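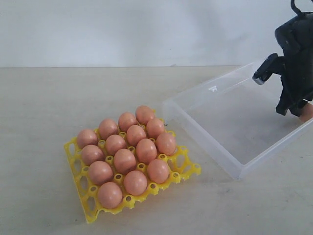

The Day the Robot Squeezed Too Hard

Have you ever picked an egg out of the fridge and felt a little nervous about it? Now try to imagine doing it with two metal-tipped fingers that can't feel anything unless somebody gives them a sense of touch. That's the job of Fimow, a robot arm at the Andwood workshop in Madberg. Fimow takes brown eggs out of a yellow tray and lays them in a clear plastic box.

It sounds easy, and for a robot it is super hard! Eggs are all slightly different sizes. They roll. And the shell is very thin, thinner than a fingernail in most places.

For a long time Fimow was great at it. It moved 126 eggs in a row without a single crack. Then came egg 127. Crunch! Yolk on the fingers, yolk on the table, yolk running down into the cups of the tray. The next egg cracked too.

So what went wrong?

How a robot feels an egg

Let's start with your own hand. When you pick up an egg, your skin sends messages to your brain the whole time: touching, touching, a bit tighter, okay, stop. You don't even think about it.

Fimow has a small part in its gripper called a force sensor. (A gripper is a robot's hand. Force just means how hard something is pushing or pulling.) The sensor turns a push into a number. No push should give the number zero. A gentle push gives a small number and a big squeeze gives a big one.

Fimow closes its fingers slowly until the number reaches the "got it!" level. Then it stops closing and lifts.

Think of a kitchen scale

If your family has a digital scale, you can try this. Put an empty bowl on it. Maybe it says 200 grams. Press the button marked "zero" or "tare" and the scale goes back to 0, with the bowl still on it. Now lift the bowl off. The scale says minus 200! It thinks there is less than nothing sitting there. The scale isn't broken. It's just counting from the wrong starting place.

The same sort of thing happened to Fimow. Its starting place had moved.

The sneaky problem

The workshop gets hot in August, and the gripper has little motors inside that warm up as well. Warm metal gets a tiny bit bigger, far too little for you to see, but sensors can notice it. As Fimow's sensor warmed up, its numbers slid slowly downward. Engineers call this drift, like a boat that drifts away from the dock while everybody is eating sandwiches.

By the afternoon, when the fingers were touching nothing at all, the sensor said "less than zero." So when Fimow gripped an egg just right, the number still looked too small. Fimow's program said: not tight enough, keep closing! And it did. The robot was following its instructions perfectly, and that's what made the fault so tricky to find.
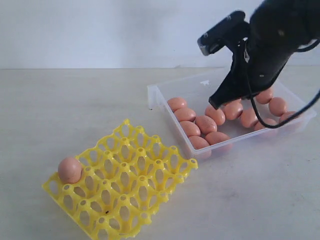 The team at Andwood didn't guess. They looked at the log, a kind of diary that a robot writes about itself. Fimow's log had 1397 lines for that day, and when they drew the "touching nothing" numbers as a graph, they saw a line sloping gently down like a playground slide. Mystery solved!

Three things they changed

1. Fimow now resets its zero before every egg. It opens its fingers, waits a moment with nothing in them, and says to itself, "Okay, this is what nothing feels like."

2. There is a second check. Fimow also measures how far its fingers have closed. If they are closer together than an egg is wide, something is wrong, and the arm stops right away.

3. If an egg does crack, Fimow has to stop and call a person. Before, it went straight on to the next one with sticky fingers. Yuck!

Why a broken egg matters

An egg is cheap and you can wipe it up. But robots also work close to people, and a robot that squeezes too hard could hurt someone's hand. That's why the big red stop button is always within reach, and why people at the workshop keep their fingers away from the gripper while it's switched on, even when it's standing still. If you ever visit a place with robots, do the same. Stay behind the line, and ask a grown-up who works there before you touch anything.

Words to know

Gripper: the part of a robot that holds things.
Sensor: a part that measures something, such as light, heat or force.
Drift: when a sensor's numbers slowly slide away from the true answer.
Log: the record a machine keeps of what it did.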